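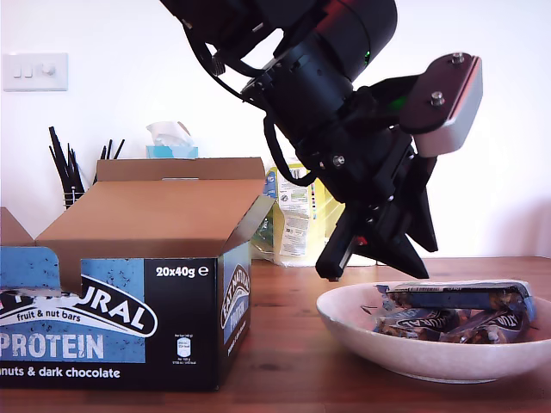 Telledow Shallow Serving Bowl, Item 407
Mavholm Tabletop

Wide, shallow ceramic bowl with a thick rounded rim and a pale speckled glaze. Intended for wrapped snacks, fruit and bread on break room counters, reception desks and kitchen tables. The low wall keeps the contents visible and within reach from a seated position.

Specifications
Item number: 407
Range: Telledow
Material: glazed ceramic
Finish: pale ground, speckled
Weight: 2 lb
Oven use: up to 200 °C
Dishwasher: yes, either rack
Case quantity: 16

Glaze
The speckle comes from the glaze and varies in density from bowl to bowl. The ground color also varies with the firing and can read as off-white or as a pale pink depending on the light. Bowls from different production runs may not match. If a matched group is required, order a full case and note "single run" on the order form.

Use with packaged snacks
Individually wrapped bars can be piled at angles in the bowl. Straight stacking is not recommended, as smooth wrappers slide over the rim. Fill to just above rim level and keep the remaining stock in its original carton next to the bowl.

Most counter display cartons have an upright rear flap and an open top, and can stand on the same surface. A typical one is the Eat Natural fruit & nut bar carton in peanuts & dark chocolate, marked 20x40g. The carton and its contents are not supplied with item 407. Leave the printed front panel facing outward so that the ingredients on offer can be identified before a bar is picked up.
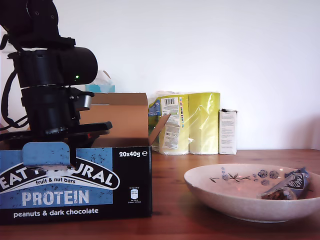 Placement
Set the bowl on a flat, dry surface. The foot is unglazed. On oiled or waxed wood, fit the Danladi felt ring, sold separately. Lift the bowl to move it; do not drag.

Care
Wash before first use. Remove marks from the rim with a soft cloth and dish soap. Do not use steel wool. Allow the bowl to cool fully after oven use before rinsing.

Related items
Telledow Deep Bowl
Telledow Oval Tray
Danladi Felt Ring
Cirnevel Counter Riser

Ordering
Sold singly or by the case. Single bowls ship in a molded pulp tray. Case orders received by noon on Tuesday leave the warehouse the same week. Report breakages with the item number and the run code stamped on the foot.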